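How I Read an Infrared Satellite Loop Before a Storm

I live in Clotdale, which sits low enough that three hours of hard rain puts the creek over Himasby Road. So I've spent a lot of evenings squinting at satellite loops, and after Hanna Boiko asked me for the fourth time how I knew when to move my car, I figured I'd write it down.

First, get yourself an infrared loop, the kind your national weather service puts up for free. Visible imagery is prettier but it goes dark at sunset, and our worst storms love to roll in after dinner. Infrared works all night because it shows how warm or cold things are.

Pick the longest loop you can get. I like six hours at least. A single still tells you where the clouds are and that's about it - you want to see where they're going and whether they're growing.

Now look at the color bar. Please don't skip this! Every site colors things differently, and on one of them red means very cold cloud tops while on another it's purple. Cold tops are high tops, and high tops usually mean strong thunderstorms. Thin high cirrus looks cold too, though, and it won't drop any rain on you at all. I fell for that a lot my first year. 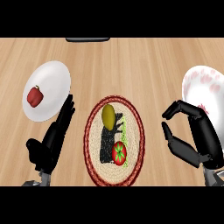
Once you've got the colors straight, let the loop run a few times and watch one blob. Only one. Is the cold area getting bigger and colder? Then the storm is building. Are the edges going fuzzy and the middle warming up? It's probably winding down (keep an eye on it anyway, they do come back).

Next, check for shear. If the cold cloud all streams off to one side, the upper winds are pushing the top of the storm away from the bottom. With a tropical system that's often a sign it's struggling. With a regular thunderstorm line it can mean the opposite, so don't relax just because it looks lopsided.

To guess the arrival time, I find the leading edge in two pictures an hour apart and measure how far it moved. Back in October the edge was 132 miles out and had come 33 miles in the last hour, so I gave it four hours. It got to Wuvcombe a little early and to us right on time. Clouds run ahead of the rain, so compare with radar once the storm is close enough.

Last step, read the official forecast and any warnings. If they disagree with my loop-watching, I go with them every time. Mihret Kassa keeps our neighborhood rain log and she'll tell you how many of my guesses have missed!

If your loop keeps freezing, try the smaller size or clear your browser cache. Mine usually behaves after that.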